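Skip to content Home Workshop House Garden About Search this blog Go

Emptying the grey bin
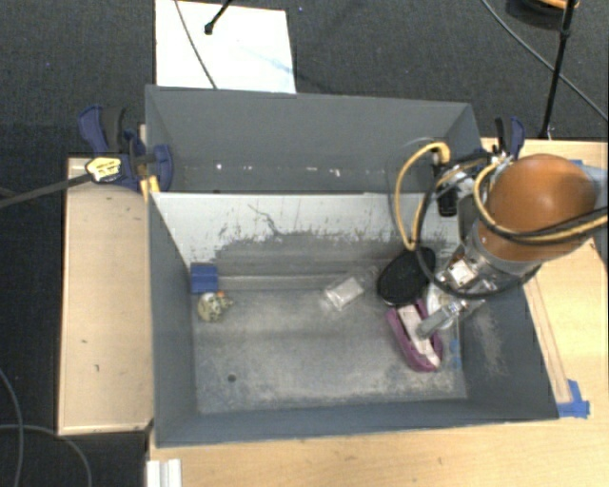 Nearly down to the bottom. The big grey bin with its divider, and the last few things in the front half.

I have had this bin for longer than I have had the house. It came from a clearance sale at a packing firm called Hirnen, and I bought it to move tools in. Once the move was done it stayed as it was, next to the benches, and became the place where anything without a home was dropped. I can't say when that started. By February I couldn't see the floor of it and hadn't been able to for a long while.

The trouble with a deep bin is that it hides what you have. I bought a second tin of wood filler this winter and found the first one under a coil of hose. The same thing had happened with masking tape, and with a pair of pliers I had been cross about losing. So I set aside an afternoon to take everything out and decide what the bin was for.

I began at 3 in the afternoon, which was a mistake at that time of year as the light goes early. The method was simple. I put an old sheet down on the carpet, took things out one at a time, and put each on one of four piles: keep here, keep elsewhere, give away, throw away. I have tried it with more piles and it doesn't work. You end up with a pile called "not sure" and that pile goes straight back in the bin.

I did the narrow section at the back first. It had mostly long things in it: offcuts of beading, a roll of lining paper, two curtain poles, a spirit level, and some garden canes that should never have been indoors. Long things are easy. They either go in the rack behind the door or they go. The curtain poles were from a window we no longer have, so those went. The back section took less time than making the tea did.

The front section was another matter. Everything small goes in the front because it's the part you can reach from the stool. There was a top layer of useful things, used every week or so, then a middle layer of packaging, and then the things that had slipped through to the bottom over the years. I filled a whole recycling bag from the middle layer alone. Most of it was boxes I'd kept in case something had to go back to the shop. The guarantees had run out long before.

By the end of it there wasn't much left in the front. There was a blue block in the far corner, up against the divider, with a mottled little thing in front of it like a small figure, beige and green and grey. Then a clear plastic bottle or packet with a pale label or insert, lying over on its side, and next to that a black oval thing with a matt finish. I left them where they were for a few minutes and went to put the kettle on again.

I have a rule for bottom-of-the-bin objects. If I can say out loud what it's for and when I last wanted it, it stays. If I can only say the first, it goes in the give-away box. If I can't say either, it goes on the kitchen windowsill for 7 days, and if no one in the house claims it, out it goes. The windowsill is the important part. Things get claimed from the windowsill that would never be claimed from a bin, as people walk past it when they are washing up.

The blue block I kept. It's the right height to prop a shelf while you get the first screw in, and I had been using a folded magazine. The little mottled thing went to the windowsill and was claimed before supper. The other two went to the windowsill as well and are still there as I write.

With the bin clear I could have a proper look at the state of it. The floor is heavily scuffed, with cloudy pale patches, worst along the near edge and over to the right. The divider has come off worst. The top of it is whitish and the lower part has worn to a darker grey, and there's a thin jagged dark line running down it on a slant, with scratches either side. I pressed it from both sides and it doesn't move, so I'm treating it as a surface mark for now. If it opens up I will have to think again.

Then it was cleaning. I vacuumed it first, using the narrow nozzle in the corners and along the ledge or strip below the divider, where grit collects. After that I used warm water with a drop of washing-up liquid and an old towel. I had been given half a bottle of a cleaner called Skindeck, sold for boat decks and garden furniture, and I tried it on the pale patches. It took off a bit of the cloudiness on the right-hand side and did nothing at all for the rest. I wouldn't buy it for this job. The scuffs are in the surface and no amount of rubbing is going to bring them out.

I thought about lining it. Trosus do a ribbed rubber mat that can be cut with scissors, and I've used the same stuff in the tool drawers, where it stops things sliding about. In the end I decided against it. A mat on the bottom of a deep bin catches sawdust in the ribs, and you have to lift everything out to clean it. I would sooner have a scuffed floor that I can wipe.

The next question was what should go back. My first thought was nothing, and to get rid of the bin altogether, but it's a good strong thing and the divider is useful. So it now has two jobs and only two. The back section holds long pieces of timber that I intend to use for something in particular, with the job pencilled on the end. The front holds dust sheets and rags, folded. Both of those are things you can pull out in one go without digging.

The small things have gone into shallow trays on the shelf above the bench. I got the trays from Türkmen, the hardware shop by the station, which has them stacked by the till at the end of winter. They are only 7 centimetres deep, so there can't be a bottom layer to speak of. I've labelled the front edges with tape and a marker - nothing fancy, just "fixings", "tape and glue", "picture hooks" and so on. One tray says "odd". I know that goes against what I said about piles, but it is a small tray and I have agreed with myself to tip it out when it's full.

The whole job took longer than it should have. I stopped for supper and went back to it with the lamp on, and the last 30 minutes were spent sweeping up and looking for the lid of the marker. The throwing-away pile made one full bin bag, and the give-away box went to the charity shop with the curtain poles tied to the side of it.

A few notes for anyone with a similar bin:

Do the long things first. They take up the most room and need the least thinking.

Keep a magnet in your pocket. I found a good many screws in the corners with mine that the vacuum would have swallowed.

Check the dates on glue and filler before you put them on the keep pile. Both of my tins of filler had gone hard, including the one I bought this winter, as I hadn't pressed the lid down.

Wash the bin before you decide whether to replace it. I had more or less made up my mind that it was finished, and it has years in it yet.

Next on the list is the cupboard under the stairs, which has the same problem with the added difficulty of a gas meter. I'll write that up when it's done. I also still need a bracket for the spirit level, as it's too short for the rack and keeps falling through.

Contact | Copyright, all text and photographs the author's own | Back to top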